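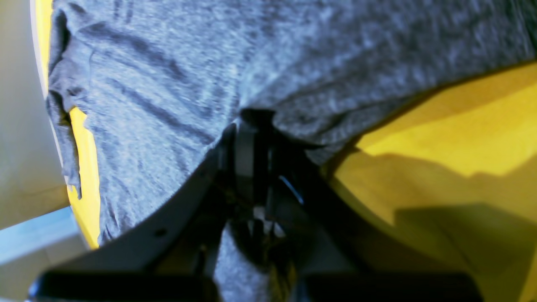 Por el equipo de manipulación de Nerkham · Tutoriales · Lectura: 18 minutos con los ejercicios

Cómo etiquetar el momento del agarre en tela con la cámara de muñeca

Este tutorial explica el método que usamos en Nerkham para marcar, en grabaciones de manipulación de ropa, el instante en que la pinza tiene la tela sujeta. Las etiquetas sirven después para entrenar un clasificador pequeño que decide si el brazo puede empezar a levantar o si conviene abrir y repetir. Se da por hecho que ya tienes grabaciones sincronizadas de la cámara de muñeca y del estado de la pinza, y que sabes abrirlas en Holtier, nuestro visor de episodios.

Por qué no basta con la apertura de la pinza

Con objetos rígidos, la apertura final de los dedos dice casi todo. Si la pinza se detiene antes de cerrar del todo, hay algo dentro. Con una camiseta de algodón fino el margen es muy pequeño: una sola capa apenas cambia la lectura del encoder, y el ruido de la medida puede taparla. La corriente del motor tampoco resuelve el caso, pues sube igual cuando los dedos se tocan entre sí.

La imagen de muñeca aporta lo que falta. Cuando hay agarre, la tela se frunce hacia las mordazas y los pliegues apuntan a un punto concreto. En la imagen que abre esta página se ve bien: el tejido gris jaspeado baja hacia un hueco oscuro y estrecho y queda recogido entre las mordazas, y una franja de la misma tela asoma más abajo, entre los dos dedos. La superficie amarilla ayuda mucho al contraste, incluso con la pinza desenfocada en primer plano.

Paso 1. Preparar los episodios

Exporta los episodios a Holtier con la cámara de muñeca y la señal de apertura en el mismo eje de tiempo. Comprueba el desfase antes de etiquetar nada. Busca un cierre sin tela y mira si el contacto entre los dedos coincide con el final de la curva. Si no coincide, corrige el desfase en el archivo de sesión y vuelve a exportar. No lo compenses a ojo al etiquetar -- acaba siendo distinto en cada episodio.

Paso 2. Localizar la ventana de cierre

Filtra por velocidad de cierre. El visor propone una ventana por cada intento, que empieza cuando los dedos se mueven y termina 6 fotogramas después de que se paran. Revisa los límites en los intentos dobles, donde la pinza abre un poco y vuelve a cerrar. Cuentan como dos ventanas.

Paso 3. Asignar la etiqueta

Dentro de cada ventana se elige un único fotograma, el primero en el que se cumplen estas condiciones:

La tela entra en el hueco entre las mordazas y no solo pasa por detrás.
Los pliegues cercanos convergen hacia la pinza.
La apertura ya no cambia.

Si las tres se cumplen, la etiqueta es «sujeta». Si la tela toca los dedos pero no entra, «contacto». Si no hay tela entre ellos, «vacío». Cuando el cuerpo de la pinza tapa el punto de agarre y no se puede decidir, usa «oculto» y sigue. Los fotogramas ocultos no entran en el entrenamiento, aunque sí se guardan para revisar la colocación de la cámara.

Las sombras dan problemas. La de la propia pinza puede parecer un borde de tela, sobre todo si el fondo es claro y la luz viene de un lado. Ante la duda, avanza y retrocede unos fotogramas: la sombra de la pinza sigue al brazo y la prenda se queda donde está hasta que algo la arrastra.

Paso 4. Doble revisión

Cada episodio lo etiquetan dos personas por separado. Si los fotogramas elegidos difieren en 2 o menos, se toma el primero. Si difieren en más, el episodio pasa a una cola de desacuerdos y lo resuelve alguien que no lo haya visto. No promedies los índices.

Paso 5. Entrenar el clasificador

Para la primera versión usamos más de 3000 ventanas. El modelo, al que llamamos Rao, recibe un recorte centrado en la punta de los dedos junto con el valor de apertura normalizado. Separa los datos por prenda: si la misma camiseta aparece en entrenamiento y en prueba, el resultado sale mejor de lo que es.

En nuestras pruebas, el recorte solo ya superaba a la apertura sola, y la combinación redujo sobre todo los falsos «sujeta» en telas finas. En toalla y felpa la mejora fue pequeña. Con tejidos oscuros sigue fallando, porque la tela y la pinza negra se confunden en la zona del agarre.

Paso 6. Llevarlo al robot

El nodo de ejecución está en el repositorio Gutbridge, carpeta de políticas. Publica la etiqueta y la confianza al terminar cada cierre. Empieza con un umbral alto y bájalo cuando tengas registros de tu propia celda. Si cambias la cámara de posición o pones otros dedos, hay que volver a etiquetar un conjunto nuevo y ajustar el recorte antes de reentrenar.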